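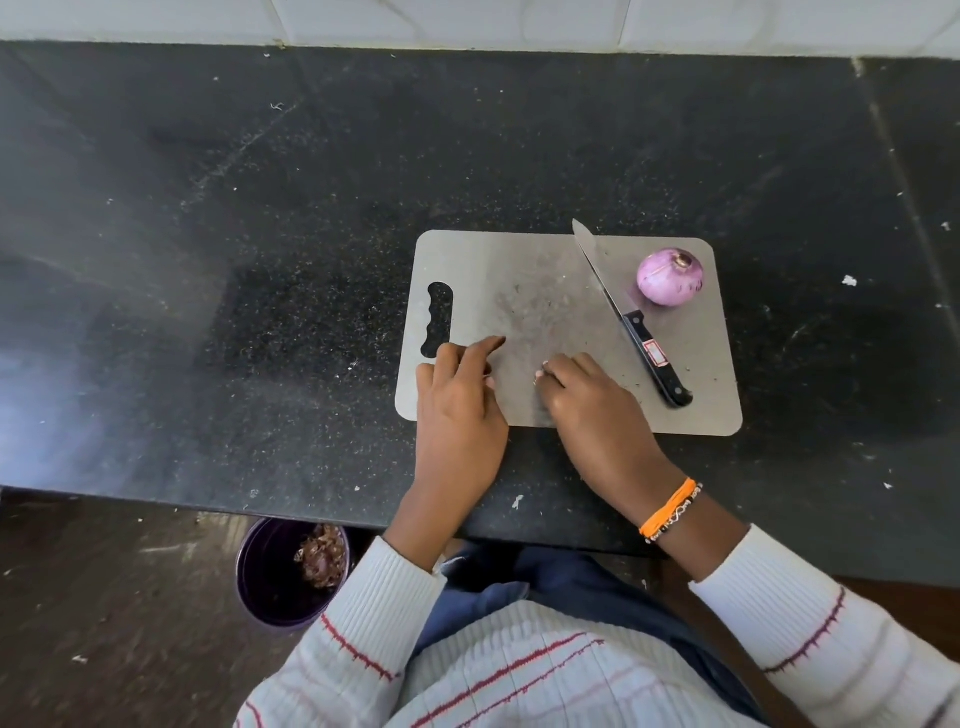 The robotics club at Lahtinen had 516 hours of people doing chores and none of them were onions. Mr. Ogundipe wrote that on the board on Tuesday and underlined it. Then he went to get his coffee.

"I can do onions," Petra said.

She did them at her aunt's place in January, because the dorm kitchen had one working light. She wore the head camera with the strap pulled tight. Starkar was the name of the project. It was supposed to teach a two-armed robot to make soup by watching people make soup.

The rule was to work the way you always worked. Petra found that she had no idea how she always worked. She peeled the first onion too slowly. She peeled the second one like somebody on television. By the third her neck hurt and she forgot about the camera, and that was the one she kept.

She put the knife down and picked at the bits on the cutting board, pinching them up with her fingers. It took a long time. She didn't think about it until she was back in the lab, watching her own hands on the big monitor with Nnamdi Ogundipe standing behind her.

"What's that part?" he said.

"Cleaning up."

"You haven't cut it yet."

"I know. My grandmother did that. She didn't like skins on the board."

He leaned in and watched it again. The labeling sheet had a code for peel, a code for cut and a code for discard. Petra tried discard first. It didn't seem right, so she left the box blank and moved on to the next clip. When she came back to it the box was still blank.

"Make a new one," he said. "Call it whatever you want."

She typed "tidy" and gave it a start and an end.

They trained for most of the spring. The robot was called Skekgate, after a typing mistake in the grant form, and it dropped 70 onions before it held on to one. Petra kept the tally on a strip of tape on its base. Two freshmen quit over the smell.

One evening in April she was alone with it. She set out the board and an onion she had already peeled, started the run and sat down with her sandwich. The left arm steadied the board. The right arm reached for the knife and stopped a little short of it.

Then it lowered its fingers, closed them on a scrap of skin, lifted it and let it go off to the side – and went back for another.

Petra put down the sandwich. She let the run go on until the timer ended it, and then she called her aunt.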